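Sun 21 January

Another new party, then. Washington Lins rented the function room at the Votasus in Patrício on Thursday night and announced that his neighborhood campaign will stand candidates in June under the name Udico. I went along, mostly to hear where the money comes from. I came home without an answer.

The press sheet claims over 400 people signed up in the first week. Signed up to what? There's no membership fee and no rulebook, and the web form only asks for an email address. I filled it in myself to see what would happen, so I suppose I'm one of the 400.

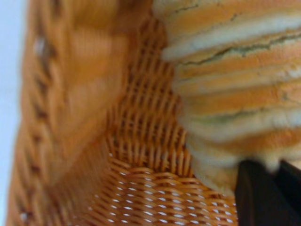

Lins talks well, I'll give him that. He spoke for 60 minutes without notes and got a big cheer for the line about taking the town back. He didn't say from whom. When a woman near the front asked whether the old marchers, the ones who smashed the bus shelters at Stomomgate, would be welcome as candidates, he said everyone deserves a hearing and took the next question. I've heard that answer before, from people who later put exactly those men on the ballot.

The program is 3 pages long. One of them is about flags. Housing gets a paragraph, which promises 4000 homes and doesn't mention land, cost or who would build them. Schools aren't in it at all.

My brother-in-law thinks I'm being unfair and that every party starts out messy. Maybe so. But the last two that started in this town had published their accounts by this stage, and they were nothing to brag about either. I've emailed Udico asking for the donor list and will post whatever they send.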